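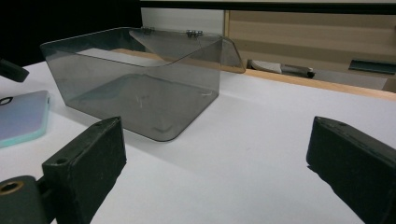
Stories > Short Fiction > Household

The Box from Rultside

I bought the box at the Rultside flea market for three dollars, and I would like it known that I'd have paid ten. It was under a table of lamp parts, smoky gray, see-through, with a lid on two little silver hinges. Metal ones! I opened it and shut it right there in the aisle until the woman behind the table asked if I was planning to do that all day.

"Does it come with anything?" I asked.

"It comes with a lid," she said.

I carried it home on the bus in my lap. An older man across from me kept looking at it, and when we passed the Grolden bridge he leaned over and asked what it was for. I told him I hadn't decided. He nodded as if this was the right answer, and then he said his wife had kept buttons in one like it, 163 of them, and that he knew the number from counting them with his grandson one wet afternoon in February. "She'd have told you buttons," he said. He got off at the next stop.

So buttons went in first. I had maybe a dozen, in an envelope in the desk, and they looked terrific. They slid down to one end and I could see every one of them through the side, all turned the color of thin smoke. But a dozen buttons in a box that size looked like people waiting in an airport, and by supper I had taken them out again.

Next I tried the spices, which was a mistake I enjoyed very much. Then the seed packets. Then all my sister's postcards, the ones from the year she lived in Lultivus and wrote to me every single week about the weather and the bread. I hadn't read them in ages, and I sat down on the kitchen floor and read them straight through with the box open next to me. She had a landlord who played the accordion badly. She had a blue coat stolen and then, two cards later, saw it walking down the street on somebody else and decided it looked better on them. I had forgotten the coat completely!

I called her. It was late where she was.

"Did you ever get the coat back?" I said.

"What coat?" she said, and then, "Oh, my gosh. The coat."

We talked until my ear got hot. She remembered the landlord's songs, all two of them, and sang me one. She asked why I was thinking about any of this and I told her I'd bought a box. She wanted to know what kind. I described the hinges at some length, and she let me, because she has known me all my life.

"What are you putting in it?" she said.

"Your postcards, I think."

"There's more of those," she said. "I wrote a bunch I never mailed. I ran out of stamp money that spring. They're in a drawer at the Amrani house, unless Mom threw them out."

I need to explain that our mother has never thrown out anything. I drove to the Amrani house the next morning with a thermos and the radio going, 50 miles of wet fields, happy as anything. The drawer was the second one down in the hall. It held candle ends, a dog leash, a flashlight, the warranty for a toaster that died when I was nine, and under all of it a stack of postcards with a rubber band so old it fell apart when I touched it.

I didn't read them there. I wanted to do it properly. I drove all the way home with them on the passenger seat, washed my hands, set the box on the kitchen table, and lifted the lid.

The first one had a picture of a fountain on the front. On the back, in my sister's terrible slanting handwriting, it said: "You would love the market here. Yesterday I saw a man buy one shoe."

I pulled out a chair and reached for the next one.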